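3.2 Benennung von Alltagsgegenständen im Zweitspracherwerb

Die Erhebung in Clolton wurde mit 43 erwachsenen Lernenden durchgeführt, die seit mindestens 8 Monaten einen Deutschkurs besuchten. Im Mittelpunkt stand die Frage, ob die Wahl des Genus bei Gefäßbezeichnungen von der Erstsprache beeinflusst wird. Zulu und Mokoena haben für Kleidungsstücke einen solchen Einfluss beschrieben, für Geschirr fehlen bisher vergleichbare Daten.
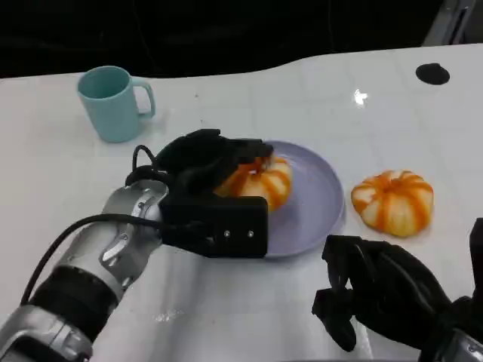 Die Teilnehmenden wurden einzeln befragt und durften jede Antwort zwei Mal korrigieren. Gewertet wurde die letzte Form. Antworten ohne Artikel haben wir getrennt erfasst, weil sie nach Landry eine eigene Strategie darstellen: Die Sprecherin vermeidet den Fehler, indem sie die Entscheidung offen lässt. Solche Antworten kamen besonders am Anfang der Sitzung vor und wurden später seltener.

Auffällig ist das Verhalten bei zusammengesetzten Wörtern. Das Genus des Grundwortes war meistens bekannt, trotzdem wurde das Kompositum oft nach dem ersten Bestandteil behandelt (*das Wasserkrug, *der Milchkanne). Steyn erklärt dies mit der Betonung, die im Deutschen auf dem ersten Glied liegt. Wir halten diese Erklärung für plausibel, sie reicht aber nicht für alle Fälle aus.
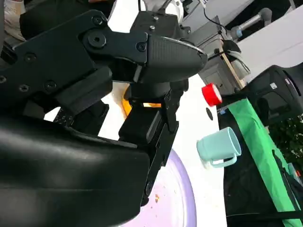
Abb. 4: Schwarzer Greifer mit Schraubenköpfen, Nahansicht.

Bei den Gefäßen selbst zeigte sich eine große Unsicherheit zwischen Tasse, Becher und Krug. Einige Lernende unterschieden nach der Größe, andere nach dem Material, wieder andere nach dem Getränk. Ngcobo hat darauf hingewiesen, dass auch Muttersprachler hier keine festen Grenzen ziehen - die regionale Variation ist erheblich.
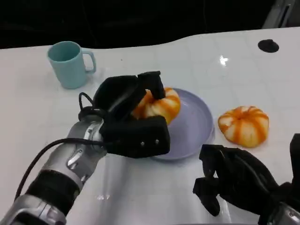

Für die Auswertung war deshalb wichtig, welches Merkmal in der Begründung genannt wird. Der Henkel gilt in vielen Lehrwerken als Kennzeichen der Tasse. Ein Gefäß wie das hellblaue in Abb. 5, mit eckigem Henkel und einem nach unten leicht schmaler werdenden Körper, kann aber ebenso gut Becher heißen, und damit wechselt auch das Genus. In 19 Interviews wurde der Henkel ausdrücklich erwähnt, jedoch nicht immer als Argument für dasselbe Wort. Auf die Folgen für die Kodierung gehen wir in Abschnitt 3.3 ein.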